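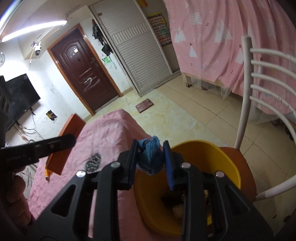

Wálter Marulanda, porte-parole de l'atelier partagé Mavow

L'atelier Mavow présente en janvier Nikby, une pince à main que ses membres ont dessinée et montée eux-mêmes, entre l'établi commun et leurs chambres ! Corps noir ajouré de triangles, patins bleus au bout des mâchoires : elle saisit un petit tricot bleu au-dessus d'un bol jaune, et c'est un vrai plaisir à prendre en main.

Le projet a réuni 16 bricoleurs et demandé 26 versions des mâchoires. « Le tricot nous a donné du fil à retordre, les mailles sont souples et se dérobent, mais quelle joie d'y travailler ! », raconte Wálter Marulanda.

Les plans seront remis aux visiteurs dimanche à l'atelier, où six pinces seront à essayer.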